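Trurkcombe cat shelter moves tray washing to refitted room

17/01/2025

The Trurkcombe cat shelter has moved all handling of its plastic litter boxes and trays into a refitted room on the Gendside side of the building. The change ends the practice of washing trays in the same sinks used for food bowls, which inspectors had asked the shelter to stop when they visited last May.

The room has a tiled floor and grey walls, with orange metal grid panels fixed to the wall. The panels were left over from an earlier refit of the intake area. Shelter manager Danilo Barredo said they were kept in place so that brushes, scoops and spray bottles could be hung off the floor, where they had been a trip hazard.

Work on the room cost less than planned. The shelter had set aside money for a new floor, but the contractor, Fajardo, found that the existing tiles were sound and that only the grout near the drain needed to be cut out and replaced. The floor slopes toward the drain at a shallow angle. Water from the hose now clears without a squeegee, apart from one low spot by the door that Fajardo is due to correct.

The shelter handles about 1,000 cats a year. Most stay in single pens with one open tray each. Cats in group rooms are given larger enclosed boxes, which hold odor better and keep litter off the walkways but take longer to clean. Litter dust packs into the seam where the parts of the box meet, and urine can run behind the rim if the cat stands close to the opening.

Under the old routine, enclosed boxes were rinsed whole and stood on end to drain. Swabs taken by Darnell Villanueva, the shelter's veterinary technician, showed that the seams were often still dirty after the rinse. The written procedure now calls for each box to be emptied, taken apart where the design allows, scrubbed along the seams with a narrow brush, and soaked before the final rinse.

The soak uses a disinfectant from Teseck, mixed by a dosing unit on the wall tap. Contact time is 7 minutes. Staff had been mixing by hand with a measuring cup, and Villanueva said the strength varied a good deal from one shift to the next. Too weak a mix will not deal with ringworm spores or panleukopenia. Too strong a mix leaves a residue that can irritate the pads and mouth, and some cats will refuse a tray that smells of it.

Boxes are checked by hand and by eye before they go back into use. The person checking tips the box, looks along the rim and the lower seam, and runs a finger around the inside edge to feel for scratches. Scratched plastic holds bacteria and is hard to disinfect. A box with deep scratches on the base is withdrawn. A box with a cracked clip or a loose hood is set aside for parts.

Eduardo Dizon, who runs the morning shift, said the check had already changed what the shelter buys. Boxes with sharp inside corners have been dropped from the order list. Rounded, molded bodies with few joints are preferred, and color is now taken into account as well. Light interiors make soil easier to spot, and matte outer surfaces hide scuffs but are slower to wipe dry.

The shelter has ordered 50 replacement boxes in two sizes. They will be phased in by room, starting with the group rooms, so that cats used to one shape of box are not moved to another on the same day they change rooms. Dizon said that a sudden switch of box was the most common cause of soiling outside the tray in the past year's pen notes.

Isolation boxes are not part of the new routine. They are marked with colored tape, washed separately and never returned to general stock. The shelter considered disposable trays for isolation but found that heavier cats tipped them over, and the cardboard types failed when wet. The question will be looked at again when the supply contract is renewed.

A separate change affects drying. Clean boxes used to be stacked inside each other while still damp, which left water trapped between them and made them difficult to pull apart. They are now dried singly on open racks and stacked only when the inside is dry to the touch. Racks take up more space than stacks, and part of the bedding store has been given over to them. Bedding has moved to the shelves outside the laundry.

Staff and helpers who clean trays must complete a short training session before they are placed on the rota. Amado Manalo, who wrote the procedure, said the session covers lifting, splash protection, the dosing unit and the hand check. Pregnant workers and people with weakened immune systems are assigned to other duties owing to the risk of toxoplasmosis. Gloves are required for emptying and scrubbing - bare hands are allowed only for dry, disinfected boxes.

Board member Dexter Javier said the shelter would publish infection figures for the group rooms once 3 full months of records were available. Earlier figures are not directly comparable, he said, as upper respiratory cases and gut infections were logged together until last fall.

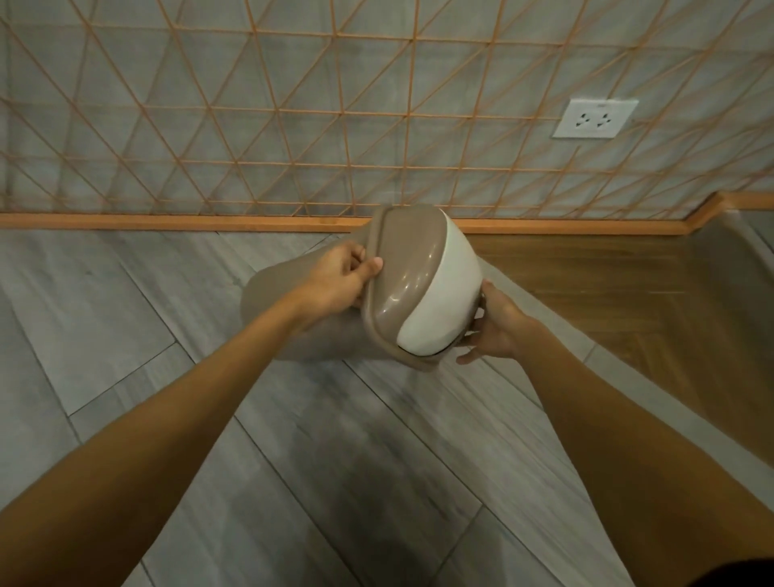
Adoption hours are not affected by the change. Donations of used litter boxes are on hold until the replacement stock has been labeled, although scoops, mats and unopened bags of litter are still accepted at the front desk.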